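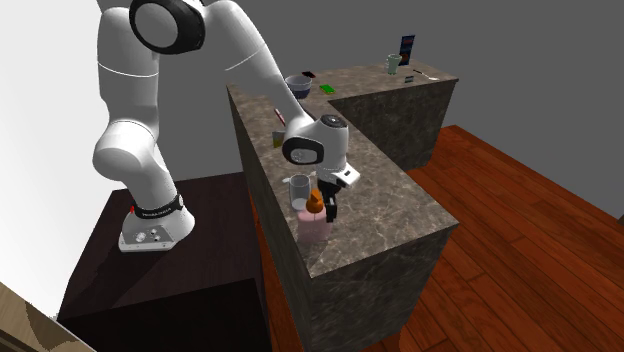
One reviewer asked why the base is never re-zeroed between episodes. It is, once per 1,518 resets, and a full check of the Melar cell comes at 3,000.

4.2 Cell setup and upkeep
Arm fixed on the dark table, L-shaped counter in reach. Gripper offset kept in one file, edited by hand, so errors creep in. Two faults so far: finger drift, and a stale wrist-view transfrom after restarts. Fix for both: reload, re-home, compare views.
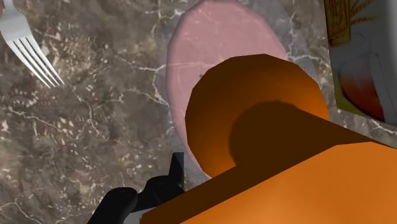
The Haltitz group replied that re-homing alone cured thier drift. Not ours.

Figure 3. Melar cell, overall view and close view at the gripper.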